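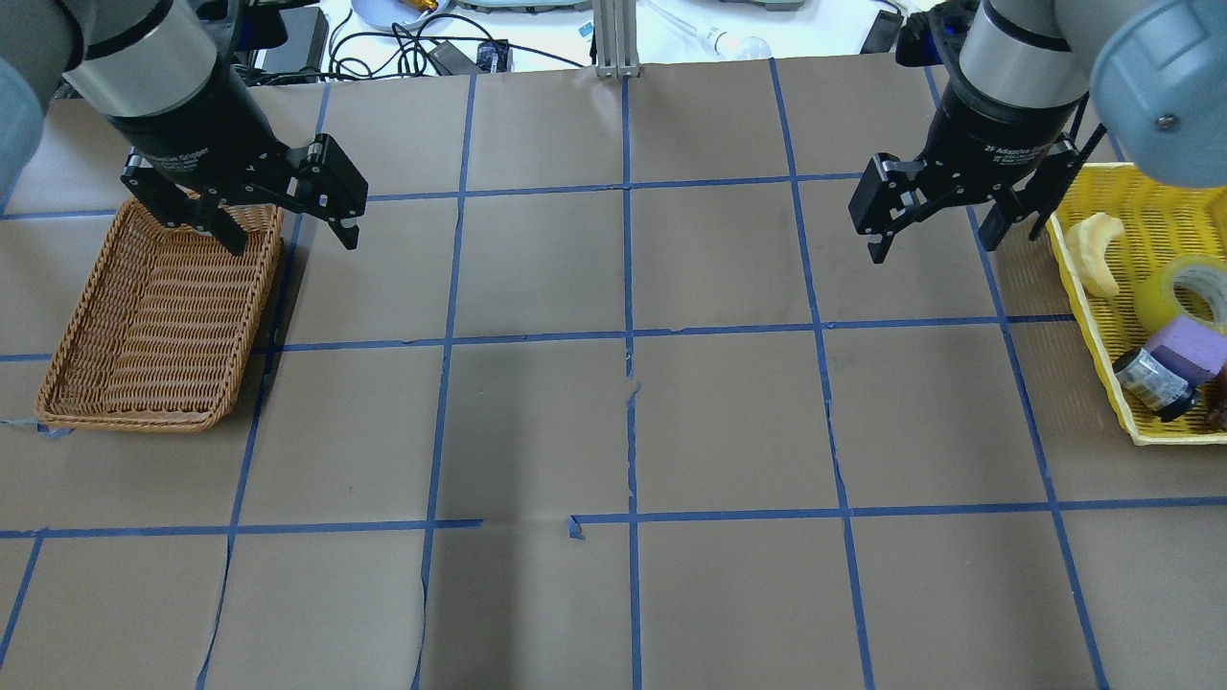
How to tape a rolled ankle before a run

Quick one as I'm out the door in ten minutes. For a mild, old sprain that feels a bit wobbly. If it's swollen, purple or you can't put weight on it, stop reading and get it looked at.

What you need

Rigid sports tape, 38 mm or near enough
Underwrap (I use the Rarholm one, any will do)
Small scissors
A chair

Step 1. Wash and dry the foot. No cream. Shave the hair if you're brave, otherwise underwrap.

Step 2. Sit down, leg out, toes pulled up towards your shin. Foot at a right angle and keep it there the whole time. Most people let it droop and then the tape is useless.

Step 3. Underwrap from mid foot to a hand's width above the ankle bone. One layer. Thin.

Step 4. Two anchor strips round the top, overlapping by half. Snug – not tight.

Step 5. Stirrups. Start on the inside of the top anchor, go down under the heel, up the outside. Pull a bit on the way up. Three of these, each one slighty further forward.

Step 6. Figure of six. Inside anchor, under the heel, up and across the front, back to where you began. Do two.

Step 7. Close it off with strips round the shin, working down. Smooth out any creases, they will give you a blister by mile three.

Check it

Press a toenail. Pink should come back straight away. Tingling, numb, cold toes – take it off and start agian, looser.

Walk round the house, then a few hops. Still hurts? No run today.

How long to leave it on

Off after the run. I did the whole Grollanis 40 km in one lot of tape last November and lost a fair bit of skin, so don't copy me. Cut it up the side away from the bone, peel slowly, wash the foot.

Balance work next time, one leg, eyes shut.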